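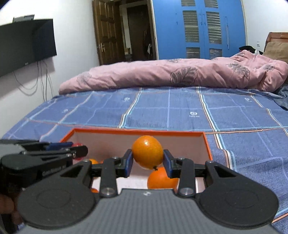 Kitchen Tips: Checking and Correcting a Home Oven

Compiled by Irina Iordache for the Clinden evening baking class. Revised March 2025.

Most home ovens do not run at the temperature on the dial. The error is usually constant enough to correct for once it has been measured.

Measuring the error

Place an oven thermometer on the center rack, in the middle, with nothing else inside. Set the dial to 350°F. Let the oven run for 30 minutes after the preheat signal. The signal on most models reports air temperature near the sensor, and the walls and racks take longer to catch up.

Take 16 readings, one every three minutes, through the glass. Keep the door shut. Average them. A single reading is of little use because the heating element cycles on and off, and the air temperature swings above and below the set point by a fair margin.

Repeat at 425°F. If the two errors are close, one correction covers both. If they differ, write both on a card and tape it inside a cabinet door.

Correcting it

Many electronic ovens have an offset setting in the menu. The manual gives the button sequence and the allowed range. Older dial ovens may have an adjustment screw behind the knob, and turning it is a job for a service technician if the manual does not describe it. Otherwise, set the dial high or low by the measured amount.

Finding hot spots

Cover the center rack with slices of plain white bread laid edge to edge. Bake at 350°F until the first slices brown. The pattern of color shows where heat collects. Borislav Vidmar's oven browned the back left corner well ahead of the rest, and he now turns cookie sheets at the two-thirds mark. Cakes should not be turned until the center has set.

Rack position

Center rack: layer cakes, cookies, muffins.
Lower third: pies, pizza, anything that needs a firm bottom crust.
Upper third: gratins and meringue toppings, near the end of baking.

With two sheets in at once, use the upper and lower thirds and swap them halfway through. Leave at least an inch between the pan and the oven wall on every side.

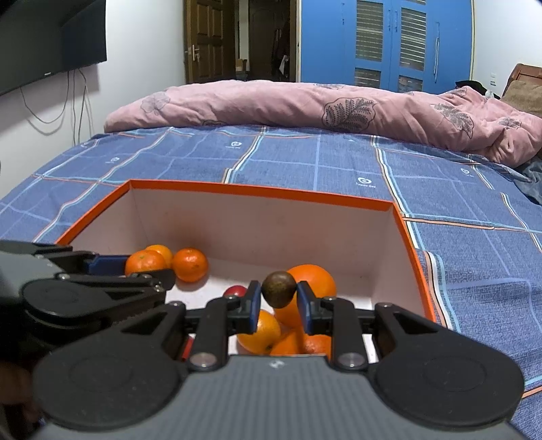

Pans change the result as much as rack position does. Dark metal absorbs more radiant heat and browns the base sooner, so lower the setting by 25 degrees and start checking early. Glass heats slowly and holds its heat after it leaves the oven. Insulated sheets give pale cookies and are best kept for delicate doughs.

Proofing in the oven

Some ovens have a proof setting. Test it with the same thermometer before trusting dough to it. Setsuko Ichikawa measured hers at 105°F, too warm for a slow rise. She uses the oven light alone and checks the dough with a probe.

Rechecking

Repeat the first test every September, before the holiday baking starts, and after any repair to the door seal, sensor or element.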